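Rosden Route Adds Overnight Stop at Kırmızıgül

Print this article | E-mail this article

Tour operator Erkton will add an overnight stop at the hill shrine of Kırmızıgül to its Rosden coach route in August. The stop replaces a two-hour visit that ended before the evening lamp ceremony.

The revised route covers 428 kilometers and uses 16-seat vehicles. Coaches leave the Rosden terminal at 6:30 a.m. each Monday. Luggage is limited to one bag per passenger. 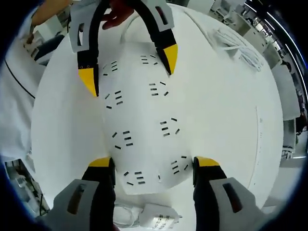
Lodging and Access

Guests will stay at the Jevano guesthouse, which has 47 beds on two floors. The shrine gate is reached by a stone stairway from the lower parking area. A paved ramp on the east side is open to passengers who cannot use the stairs – requests must be made at booking.

"The timetable was built around the return leg," said Elif Naz Baysal, route planner at Erkton. "With an overnight stop, that limit goes away."

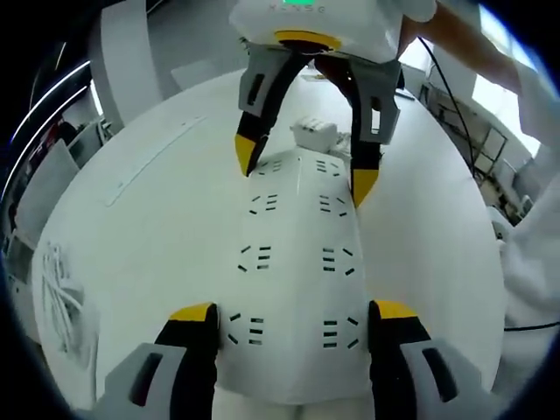

TRAVEL NOTES

The inner courtyard admits visitors until 9 p.m. Shoes are left at the gate, and shoulders must be covered. Photography is permitted in the outer court only. Yavuz Uçar, who manages the guesthouse, said rooms will be assigned on arrival. Dinner is served at 7 p.m. and is included in the fare.

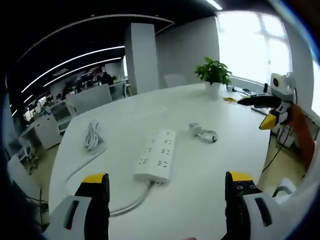
A long white power strip, with a small white charger nearby.

Bookings for the new schedule are open at the Rosden terminal office. Tickets for the former day trip remain valid until the end of July.

Print | E-mail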